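Comparing two grippers on a two-arm setup

Quick how-to for swapping and comparing grippers on a two-arm table. Wrote this for the Skostcombe bench but it should work for most setups. Assumes both arms are already calibrated. If not, stop and do that.

What you need

- both grippers, mounted and torqued
- same controller build on both arms
- a mix of food items, hard and soft
- a tray in the middle as the drop target
- notebook or a spreadsheet, whatever

Step 1. Zero the fingers

Close fully, zero, open fully, check the reading. Do it twice. The Salum driver sometimes keeps the old zero after a restart and you won't notice until it crushes something. Power cycle if the numbers look off.

Step 2. Lay out the items

Bottles at the back, soft stuff near the arm that has to pick it. Tray in the center so both arms have a similar reach. Keep the tray clear before every run, otherwise the second item lands on the first and the placement score is junk.

Try to get a real spread of surfaces. Foil, bread, slick bottles, small boxes, candy bars. Foil is a good one, it creases and the grip width changes halfway thru the lift.

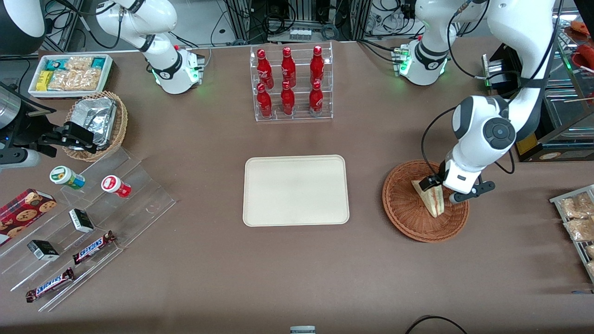 Step 3. Set force limits

Start low. We go in at 4 newtons for sandwiches and 14 for bottles. Anika Dvorak runs her bottles higher and gets fewer slips, but she also gets more tipped neighbors when the fingers open. Your call.

Don't share one limit across both grippers. Finger shape matters more than the spec sheet lets on.

Step 4. Run the picks

Same item, same start pose, same target. Left arm, reset, right arm, reset. Put the item back by hand each time - tape marks under everything help a lot. If an item gets squashed, swap in a fresh one. A flattened sandwich is a differnt test.

Aim for 100 picks per gripper. You can get a rough idea sooner but don't publish it.

Step 5. Log it

For each pick: item, grip width at contact, slip yes/no, drop yes/no, damage yes/no. Keisha Halvorsen has a Tinex template with the columns set up, ask her for it. Write damage down right away. By the end of a run you will not remember which bread got dented.

Common problems

Gripper stops short of the item: usually the table height in the config. Check that before touching the camera calibration.

Cable snags on the wrist: more slack, clip it further up the link. Then jog the full range slowly before you go back to speed.

Bottle rocks when released: open slower. Still rocking, lower the release height by 2 mm.

Escobedo planner refuses the path: the arms are too close together. Park the idle one further back and replan.

Still to add: suction cup numbers, maybe Tuesday.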